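I've been listening to the anniversary pressing of Brolladel's second record for most of August, and I'm still not sure what I paid for. The sticker on the shrink wrap promises a "complete restoration from the original tapes". My copy from 30 years ago, bought second-hand with a coffee ring on the sleeve, sounds better on side one and only slightly worse on side two.

The band's story gets told the same way every time. Four kids from the coast, a borrowed hall, an album made in a week, then the big label and the slow falling out. I've never quite believed the week. There are strings on three of the songs, and they don't sound like a first take to me.
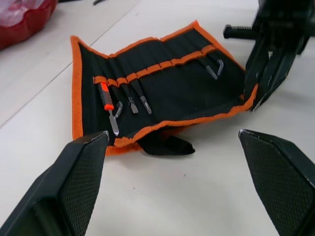

Reissues live or die on the transfer, and the liner notes have next to nothing to say about it. Which machine played the tapes? Who lined up the heads? I'm no engineer, but I've kept an old cassette deck going long enough to know that playback is fiddly, physical work. A small screwdriver and a hooked pick, the sort that sit in the first loops of a tool roll, have done more for my listening than any sticker. Give me one paragraph on that and I'd forgive the price. We get an essay about the mood of the times instead.

The other odd thing is the running order. "Edar" used to close side one, and it made sense there, all that organ dying away before you got up to turn the record over. Now it's second. The notes say this was "always the intended sequence". Maybe so, but the band played it last in every set on the live bootleg I have, and they had plenty of years to mention it.
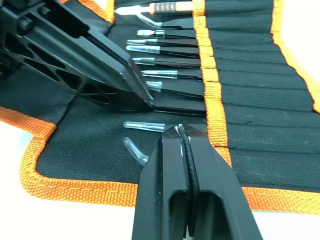 *Tweezers in the orange-trimmed roll.*

As for the bonus disc, it has 32 tracks, and I'd keep the two demos of "Simia". The first is just voice and guitar, a bit flat, and lovelier than anything on the finished album. Most of the rest is the same backing track with the vocal turned down. One of them is nine seconds of somebody tuning up. 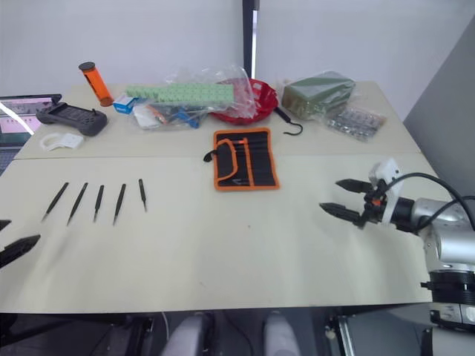

## The "limited" edition

They say 3,000 copies, numbered by hand. Mine has a number on it in silver pen, and so does my neighbour's, and the sevens don't look like they came from the same person. Fine, maybe they shared the job around. What bothers me more is that the shop still had a full bin of them when I went back, and that the ordinary black version turned up a fortnight later at half the cost with the same bonus disc inside.

I like this band. I saw them on the Mai tour, in a theatre with terrible seats, and walked home with my ears ringing and the poster rolled up under my jacket. I'd have bought this thing with a plain cover and no essay at all. It's the selling I can't stand — the hush around it, the "long-lost" this and "definitive" that, when the original has never been hard to find if you're willing to dig through a few crates. 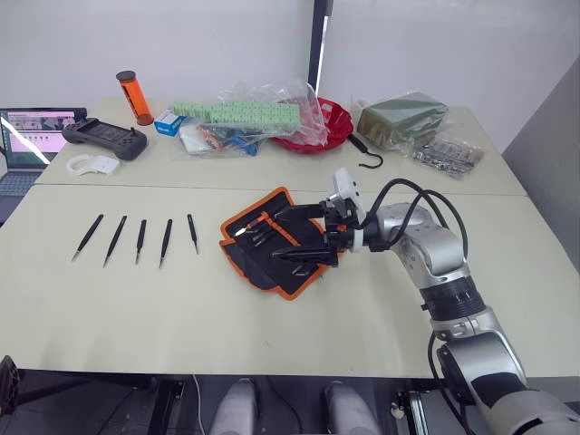
*Tool roll, opened out.*

So would I recommend it? If you've never heard the album, get the cheap black one. The bass is a touch heavier than it used to be, and the singer's breaths have been cleaned up in a way I find a little creepy, but the songs are all there. If you already own it, borrow someone's bonus disc, play the "Simia" demos and give it back.

There's talk of the third album getting the same treatment next. I've told myself I won't buy it. I've also checked whether the shop is taking names.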